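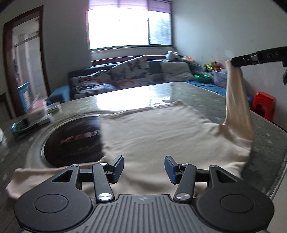 Fig. 1. Cream cloth on a glass-topped table. Note the wrinkles.

Home | Notes | Readings | Labs | Contact

Textiles for Beginners — Unit 2 notes: fiber, yarn, finish

Read before the lab. Not everything here gets covered in class.

Why cloth wrinkles
Fiber bends, bonds inside it slip, set again in the new shape. Cotton and linen do this a lot. Wool much less, springs back. Polyester hardly at all unless heated. Humidity matters — damp cotton creases faster and presses out faster. Same cause both times.

Cellulose fibers (cotton, linen, rayon)
- take up water easily, dye well
- weak recovery from creasing
- linen worst, rayon loses strength when wet, cotton gains a little
- burn test: smells like paper, leaves soft grey ash

Protein fibers (wool, silk)
- good recovery, hate strong alkali
- burn test: smells like hair, crushable black bead
- bleach will dissolve wool. Do not try this at the sink again please

Yarn
Twist holds staple fibers together. More twist = stronger up to a point, then it kinks. Low twist is soft and pills. Two-ply evens out thin spots. S and Z only tell you direction, say nothing about quality.

Weave
Plain, twill, satin. Plain has the most crossings so it creases most, all else equal. Twill drapes better, hides dirt. Satin snags. Thread count gets its own handout, but a 200 count sheet in long staple cotton can outlast a much higher count in short staple. Ask what the fiber is first.

Finishes
Mercerized — caustic soda under tension, more luster, better dye uptake. Sanforized = preshrunk. Easy-care is a resin that crosslinks the cellulose, costs some strength. Wears off at the folds frist.

Lab prep
Swatches from the Endberg box, both cotton and the Tikkanen wool. Condition flat for 48 hours before the crease test. Fold, weight on, wait, weight off, read the angle. Warm wash is 60 C, cotton only. Write down warp or weft for every strip, half of last years results were useless without it.

Reading: the Pretport mill chapter, skip the tables. Rornport dye sheet is optional, but the part on mordants comes up agian in Unit 3.

Related
Unit 1: Where fiber comes from
Unit 3: Dyes and mordants
Thread count handout
Burn test safety sheet

Last updated: 19/01/2025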